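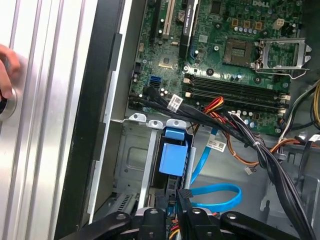
I have been wanting to write about our rule sheet for months. It started as a scrap of masking tape on the side of a monitor (it said "CABLES FIRST!!") and it has grown into 19 rules that I will happily defend to anyone who stands still long enough. We work on old desktop computers with robot arms: taking parts out, putting parts in, routing cables, all the fiddly stuff that human fingers do without thinking. And I love it. I really do. There is so much going on inside an ordinary office tower once you try to get a gripper in there.

The big safety standards are the ground everything stands on. We have a risk assessment, we have ISO 10218 on the shelf and we do read it, and if you are setting up an arm anywhere near people you should start there and not with some guy's blog. But a standard written for robots everywhere is never going to tell you what to do about a floppy SATA cable. That part you have to write yourselves, and I think more small teams should, and then put it online so the rest of us can steal from it. So this is me doing my share.

I won't print all 19. Several are about our coffee situation. These are the ones I would carry over to a new lab on day one.

Write the rule after it happens twice

Relu Bucur came up with this when he joined us from Dirnholm, where they apparently had a binder so thick that people used it to prop the door. Once is a note in the log. Twice is a rule. It keeps the list short enough to remember, and every line on it has a story somebody on the team lived through. (Safety is the exception, obviously. Anything that could hurt a person gets a rule the first time, or before the first time if we can see it coming.)

We keep one log for the whole bench. As of this week it has 412 runs in it, and 166 of those have something typed in the notes field. I was so happy when I saw that number! When we started, the notes field was a desert. What changed it was making the field the first one on the form, above the operator's name and the task. People fill in the top box. Try it.

Cables first

Still the oldest rule and still the best one. Before any task that isn't itself about cables, you look at where every loose cable is lying and decide whether the gripper's path crosses it. The path in, and also the path out, which is the half everyone forgets, me included.

Cables are the reason this work is hard. A drive cage stays where it is. A memory slot stays where it is. A thin SATA cable with a loop in it goes wherever it feels like going, and if it catches behind a finger you can pull on a connector without noticing until you hear it. We had 49 runs in the log tagged "snag" when I went through it in December, and nearly all of them were on the retreat. So the rule now reads: "Say the exit path out loud before you move." It feels silly for a day or so and then you can't work without it.

One more thing on cables, and this is Glykeria Mavromatis's addition: don't tidy them into a state no real computer would be in. It's so tempting! You can tie everything down flat and get beautiful runs all afternoon, and then the first tower that arrives with its wiring in a heap will beat you. Her wording is "safe, not pretty." If a cable is a hazard, move it. If it's only ugly, leave it alone.

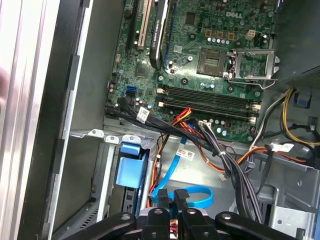
Sockets are sacred

An open CPU socket is the most delicate thing we ever put a gripper near. The contacts are tiny, there are a lot of them, and once they have been dragged sideways that board is finished for anything except practicing on the other end of it. So the area over an open socket is a no-travel zone unless the task is the socket. Go the long way. Lift, move over, come down again. It costs a few seconds.

The lifted bracket counts as part of the zone too. Michalis Katsaros argued for a while that this was overkill, since the bracket is a sturdy piece of metal and the socket is the fragile part. Then he bumped one with the side of the gripper, well clear of the contacts, and watched the lever swing. He wrote the bracket line himself that evening. I have the commit message framed, more or less. (It's a screenshot on my desktop.)

Watch the wide part

Everybody learning to drive a gripper stares at the fingertips. Makes sense, that's where the action is. But the fingers are the slim bit, and the arms behind them spread out much further to each side, and inside a computer case that's where you get into trouble. You are lining up so nicely on some little tab in the middle of the board and meanwhile the left shoulder is leaning on a capacitor.

From the wrist camera you do see some of it, down at the bottom of the view, and you can train yourself to check. We have new people do an hour of nothing but lowering the gripper into a case and coming back out, no grasping allowed. Paraskevi Psarras runs this session and calls it "the elevator." She is very strict about it! You don't get to pick anything up until she says your shoulders are clean.

Hands

Short and not up for debate. If a person's hand is going inside the case, the arms are stopped. Stopped means the enable is off and the person reaching in has checked it personally, even if a colleague has just told them it's fine. Whoever is driving says "stopped" and whoever is reaching says "reaching," and then the same in reverse. For hands around the outside of the case the speed limit is low and there has to be a second person at the stop button.

I like that this one is boring. Our colleague Uriel Ulloa came from a job with much bigger machines, and his view is that a rule about hands should never be interesting to discuss.

Name the parts the same way

You would not believe how much time went into this before we had a rule. One person says "caddy," another says "sled," a third says "the blue thing," and there is more than one blue thing in a typical tower. Now there's a sheet with one word per part and you use that word in the log, in the task list and out loud. I voted for "blue thing" and lost.

It also makes the data far easier to use later. If you ever want to find every run that touched a drive latch, you want to search for one word. We spent a miserable stretch cleaning up old entries to match, and I'd love to save you that.

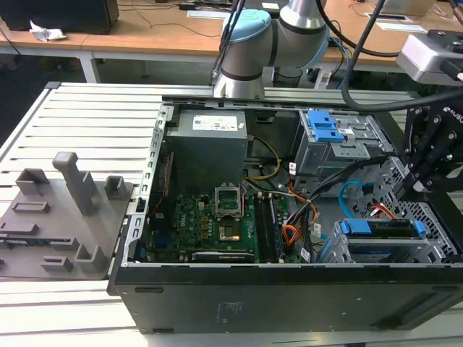
The bench: tower on its side, one arm over the rear, the gripper in by the drive cage, and the gray fixture plate next to it.

Check the overview before the close-up

The wrist view is wonderful and it will also lie to you by leaving things out. You can have a perfect picture of a connector and no idea that the elbow of the other arm is about to be in your way. So before each run the driver looks at the fixed view first, finds both arms and the case, and only then switches to the wrist. Same again whenever you have been stuck for a bit. Stuck people zoom in – I do it every time – and the answer is nearly always in the wide view.

Fixtures live on the plate

We print a lot of our own fixtures and for a while they wandered all over the table. Slatted tables are great for bolting things down, so there was no excuse. The rule is that blocks and holders go on the plate, the plate gets fixed to the table, and if you change the layout you take a photo and put it in the log. The Arnov people do it with colored outlines under every piece, like a tool wall in a garage, and I'm very jealous and plan to copy it.

Reset means reset

Last one I'll share. At the end of a run the case goes back to the start state on the checklist, the same start state every time, and the person who did the run does the reset. "Close enough" is how you get a week of runs with a cable on the wrong side of the cage. If you want variation, great, we love variation, but choose it and write it down at the start.

That's the part of the list worth sharing. If your team has its own version, please send it to me, particularly if you have a good rule for ribbon cables. We don't have one yet and there's a stack of older machines coming in from Sorkemska that I expect are full of them.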